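Search this site
Type and press enter
Filed under: Residents' Meetings, Kitchen and Common Rooms

Folura House: minutes of the kitchen meeting, 20/06/2020

Chair: Marta Hordiienko
Minutes: Yasir Jadoon
Apologies: flats 3 and 7

1. Minutes of the last meeting
The May minutes were agreed. Flat 5 asked for "broken kettle" to be changed to "kettle with broken lid". Done.

2. Washing up
Marta said plates are still being left in the sink overnight, mostly at weekends. It was agreed that anything used after 9 pm is washed the same night and stood in the rack. Pans are to be dried by hand and put back on the low shelf.

3. Dish rack
The black wire rack is staying. Flat 2 had asked for a larger one with a tray, and Yasir had priced one from Derkach at £40. The meeting thought this too much while the present rack is sound. Plates go upright against the dividers. Bowls are not to be stacked on top of them.

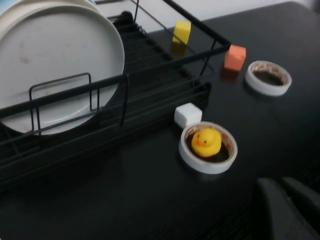
Some of the white plates are going into the cupboard with marks still on them. Anyone who finds a marked plate should wash it again and not leave it for the next person. Flat 6 asked whether the sponge was the trouble. Marta will buy two new ones and throw out the old one on the first of each month.

4. Worktop
The dark top shows every splash. Wipe it down after use with the blue cloth, no bleach. Small things left out overnight will go in the box by the door.

5. Money
The kitchen fund stands at £316. Flat 4 proposed a second drying rack for the upstairs kitchen. Put to the vote: 2 for, 5 against. Not carried.

6. Any other business
The Fitbridge delivery for flat 1 was left in the kitchen doorway again. Yasir will ring them. The cupboard hinge is still loose and the Prallell fitter has not given a date.

Next meeting: to be put on the noticeboard.

Comments (3)

flat6_jo: Can the sponges be the non-scratch sort please

Marta H: Yes, will get those.

Dee upstairs: I was one of the two who voted for the rack. We have nowhere to put anything up here except a tea towel. Can it go on the list for next time?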